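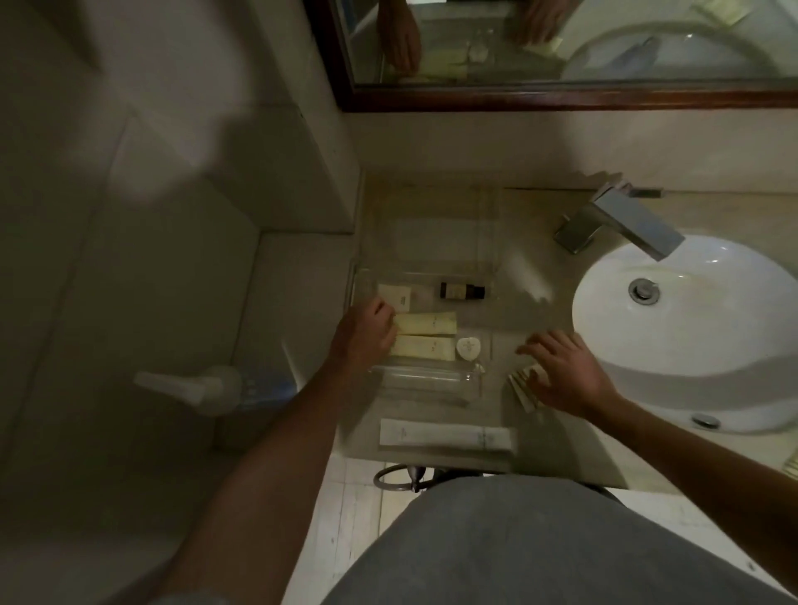 Unit 4: Player transfers and how clubs account for them

These notes go with the second lecture of the unit. Bring the worksheet on contract lengths to the seminar.

1. What is being bought

A club does not own a player. It holds his registration, and the fee paid to another club is for the release of that registration. Under accounting rules the registration is an intangible asset. Players who came up through a club's own academy cost no fee, so they usually appear on the balance sheet at nil, however good they are.

2. Amortisation

The fee is spread evenly over the length of the contract. Take our case club, Trirkness Town. It signs a midfielder from Milerthorpe for £210,000 on a three-year deal. The yearly charge is £70,000. After one season the book value is £140,000.

If the contract is extended, the remaining book value is spread over the new term. The yearly charge falls but the total does not change.
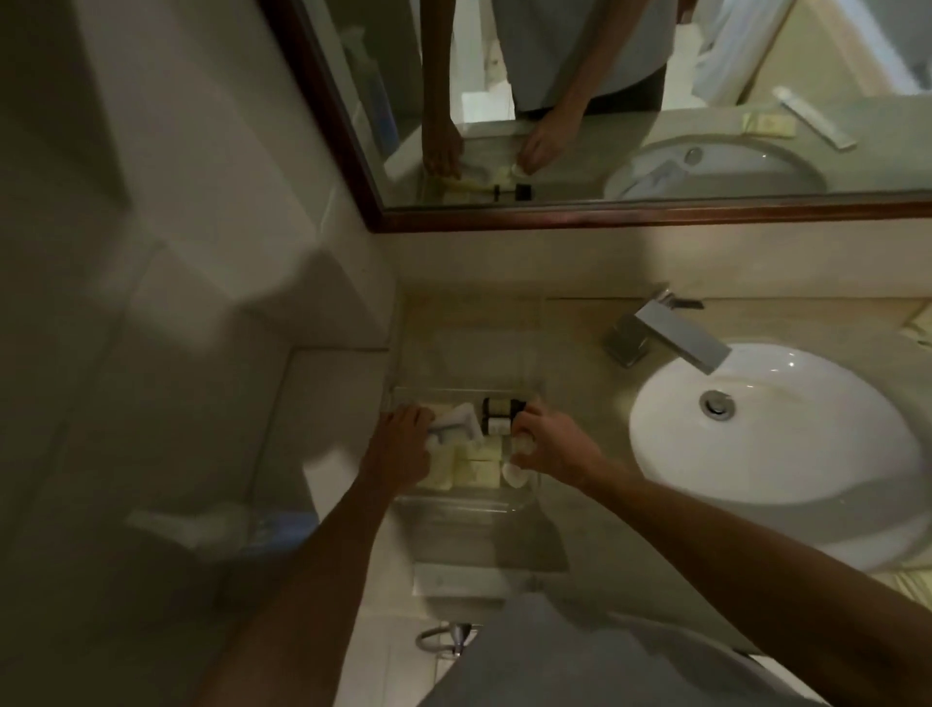
3. Profit on sale

Profit is the sale price less book value on the day of sale. Suppose Trirkness sells the same player after two seasons for £135,000. Book value is then £70,000, so the club records a profit of £65,000, even though it received less than it paid. Students lose marks on this every year. Do the book value first.

4. Add-ons

Many deals include later payments for appearances, goals or promotion. The buying club normally adds these to the cost once they become likely. Until then they are disclosed in a note to the accounts. Sell-on clauses work the other way and reduce what the seller keeps.

5. Wages and agents

Wages are charged as they are earned. Agents' fees paid to secure a registration are added to its cost. In the Trirkness accounts the wage bill was £747,000 and turnover was a little higher, leaving hardly anything for travel and ground costs. Wages came to 94 per cent of turnover.

Reading: Bresico case pack, sections 2 and 3. Nowakowski, chapter on intangible assets (short loan only).

For the seminar: rework section 3 with a four-year contract and the sale after one season. Show the yearly charge.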